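Towel-folding cell at Tiedemann gets a new service schedule, and some doubts

Tiedemann has rewritten the maintenance routine for its towel-folding cell after a spring in which the machine spent more time being fiddled with than folding. The new schedule took effect in May. Whether it fixes anything is another matter.

The cell was set up by the integrator Zemance and runs on a control package from Isovis. It was sold to Tiedemann as needing one technician visit a month. The service log, which the company let us read, shows 17 unplanned stops in the first 1000 cycles. Most of them were put down to "grip quality," a phrase that covers everything from a worn pad to a towel that slid out sideways.

Anneliese Harms, who looks after the cell day to day, is blunt about the cause. "It's lint," she said. "You can call it grip quality if you want. I clean it off with a brush." 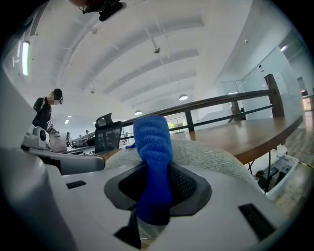
The revised routine begins with the hand-held gripper, the tool operators use to show the cell how a towel should be picked up. Under the old plan it was wiped down when someone remembered. Now it gets a check at the start of each shift, covering the finger tips and the housing. Terry cloth is an unforgiving test material for this kind of work: a bright blue towel, bunched up into a column rising out of the gripper's opening, is all loops and loose folds, and every loop is a chance to leave fiber behind. Zemance's original manual gave fabric residue a single paragraph. The new one gives it four pages, and Harms says she asked for two.

The second change concerns calibration. Zemance used to recommend redoing it only after a part was replaced. The log tells a different story -- cycle 569 ended with the cell closing its fingers on air, and no part had been touched in weeks. Calibration will now be repeated every week, a job that takes Harms most of a morning.

Zemance describes the schedule as "a refinement based on field experience." It would be fair to ask why the field experience had to be Tiedemann's. The company is paying for the extra hours itself, and the original contract says nothing about who covers cleaning supplies or replacement finger pads. A spokesperson for Zemance said the pads were "consumables" and always had been.

There is also the question of what counts as a stop. Isovis software logs one only if the cell is idle for more than 4 minutes, so a quick brush-off by a technician never appears. Harms keeps her own tally in a notebook and says it runs well ahead of the official one. She would not give us the number.

Fadosora, which has a similar cell on order from Zemance, told us it was following the results at Tiedemann before agreeing to a delivery date. It has asked to see the service log. So far it has been sent the brochure.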